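Filed under: Trays, Bins & Organizers | Short Reviews

Tevuna Blue Tray, Large: A Lot of Praise for a Flat Piece of Plastic

The product page for the Tevuna tray runs to five paragraphs, and I read all of them before I bought one. It promises "calmer surfaces." It calls the rim a "containment edge." It is a plastic tray. I've used it since November for sorting screws, carrying mail, potting seedlings and, once, serving sandwiches, and I have opinions, most of them milder than the page would like.

First, what you get. One tray, blue, rectangular, with rounded corners and a raised rim. There are no handles, no dividers and no lid. The finish is glossy, and the catalog photos make that look like a selling point. Under any overhead light it throws a bright patch back at you from the inside floor, and if you're hunting for a small clear washer in that patch, good luck.

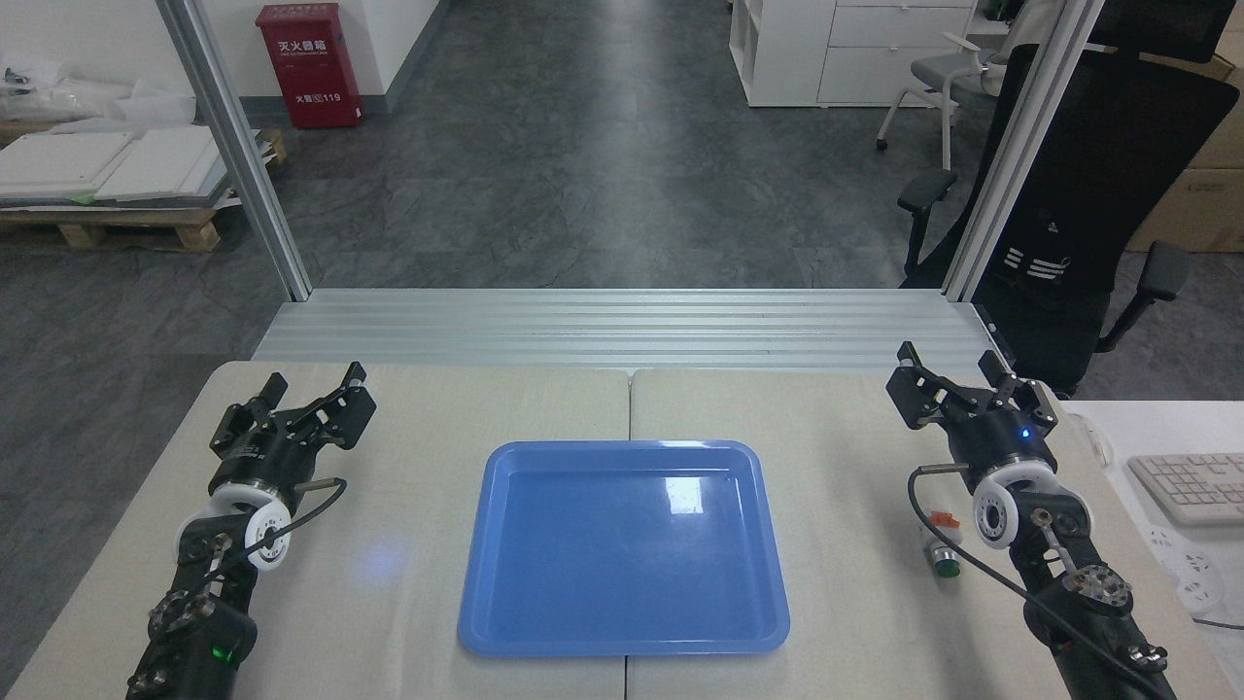
Can you use it for food? Mine came with no food-contact marking on the tray or the packaging, so I put a sheet of parchment under the sandwiches and would keep anything unwrapped off the bare plastic.

Now the part I expected to dislike and didn't. The rim works. I tip out a jar of mixed hardware, push it around with one finger, and nothing rolls onto the floor. The rounded corners help when you want the last few bits out, because you can sweep them along the curve with a thumb. My old Pinix tray has square corners and there is still glitter in it from a school project.

The rim is less good as something to hold. Carrying the tray with a load of mail is fine. Carrying it with a load of wet potting mix is a two-handed job with your fingers hooked underneath, and I had to set it down halfway to the back door. Two cutouts would have fixed this. I suppose cutouts would have meant a sixth paragraph.

A word on where you put it. I work on two light tabletops pushed together, and a seam like that is the sort of thing that finds a weakness in cheap plastic. If one side sits a hair higher, a flimsy tray rocks. The Tevuna sat across my join without complaint when empty. With a heavy pile on one end I could feel it shift a little, so I now load the middle first. 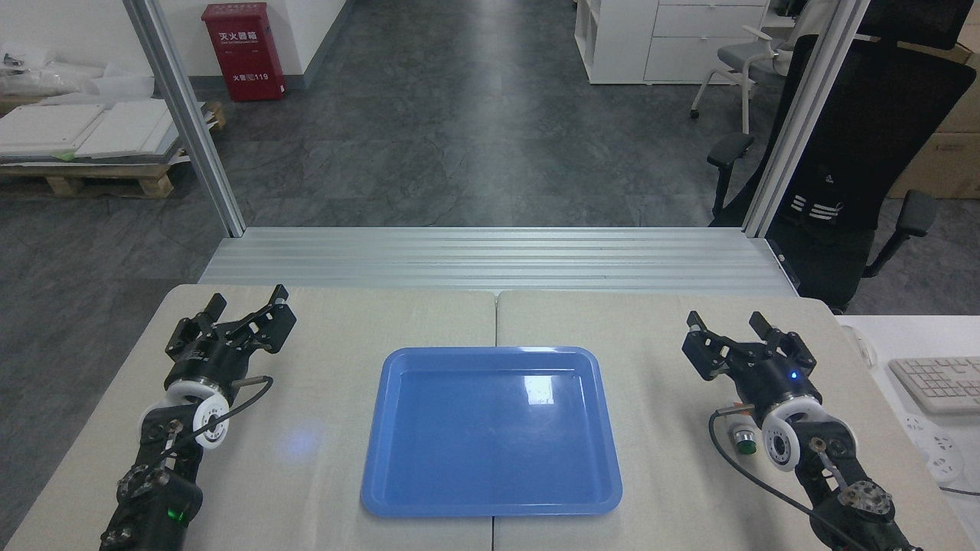 Blue on beige, parked over the seam.

The color deserves a mention. Blue on a pale table is easy to find and easy to see against, and brass or steel parts stand out well. Blue parts do not, obviously. Tevuna sells it in this color only, and for sorting I'd have liked a plain white.

Scratches: yes, and early. The glossy floor picked up fine lines the first afternoon I dragged hardware across it. They don't matter for the job, but if you were planning to leave it out as a nice object on a desk, keep metal out of it. Cleaning is a wipe with a damp cloth and a bit of dish soap. Dried potting mix needed a soak.

The page also claims the tray was "tested through 2000 uses." Uses of what kind? A tray being a tray is not a stressful occupation. I wrote to ask and got back a thank-you for my interest.
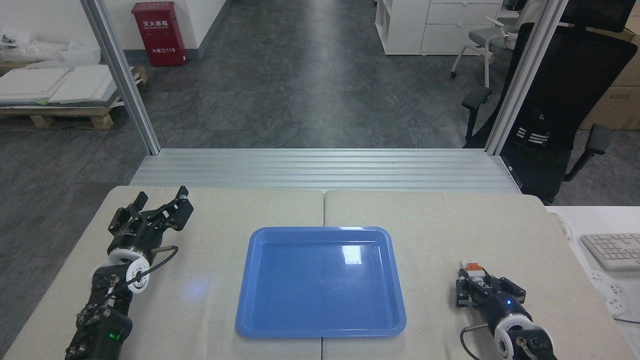
Should you buy it?

If you need a tray, it's a decent tray. If you already own a baking sheet you don't bake on, use that for a week before spending anything. The Jarnham version has handles and costs a little more, and for gardening I'd take it over this one. For sorting small parts on a table I'd stay with the Tevuna, grudgingly, and turn the lamp away.

COMMENTS (3)

benchmouse: Lay a piece of felt in it. Kills the glare and the parts stay where you drop them. Harder to sweep out though.

jin_fan: I had the Jarnham and one of the handle slots cracked on me, so maybe no cutouts is the smart choice.

plainoldpat: All these words about a tray and I read every one. Buying the baking sheet.

RELATED
Pinix Square Tray: Cheap, and It Shows
Jin Drawer Dividers, Six Months In
The Jarnham Potting Tray With Handles
Do You Need a Parts Bin With 1000 Compartments?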